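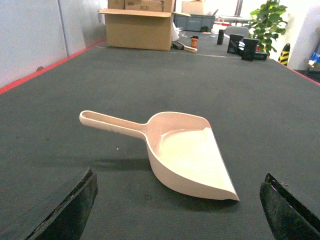 # Sweepings

I got the job at the button warehouse in Brorindale because my aunt's neighbour had left it, and I kept it because I liked the noise. Have you ever heard 300 buttons go into a tin? It's like rain on a caravan, only somebody's paying you to stand there.

My first week I did nothing but sweep. Buttons roll, you see, and they roll further than you'd ever think – under the shelves, down the stairs, once right out of the door and into the gutter. The rule was that anything on the floor belonged to whoever swept it up. I thought that was daft. Who wants odd buttons?

By March I had a jar of them on my windowsill, and I'd started to know them. There was a green glass one I was sure had come off a theatre coat. There was a brown leather one, chewed, and I'd made up a whole dog to go with it (a spaniel, very sorry for himself). I used to talk about them on the bus to the woman who got on at Akanda Street, and she'd nod and eat her toast.

Then one evening she looked at the jar, which I'd brought along to show her, and she stopped chewing.

"Where did you get the green one?" she said. 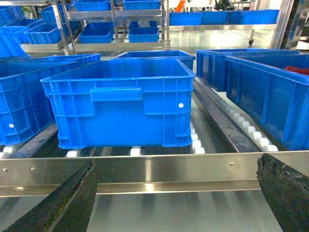

## The green one

I told her the floor, same as the rest. She asked if she could hold it, so I unscrewed the lid and fished it out, and she put it in her palm and shut her hand round it and didn't say anything until we'd gone past Heser Bridge and two stops after it.

Her mother had sewn costumes, she said. Fifty pence a hem, at the kitchen table, and a biscuit tin of spares that went to a house clearance when she was away at sea. She'd had no say in it. There'd been six of those green ones once.

Well, you can't keep a button after that, can you? I said have it, please, and she said no, and I said yes, and the driver told us both to sit down.

She got off at her stop with it still in her hand. I went in early the next morning, before the kettle was even on, and I lay flat on my stomach by the bottom shelf with a torch – five to go, and a lot of floor.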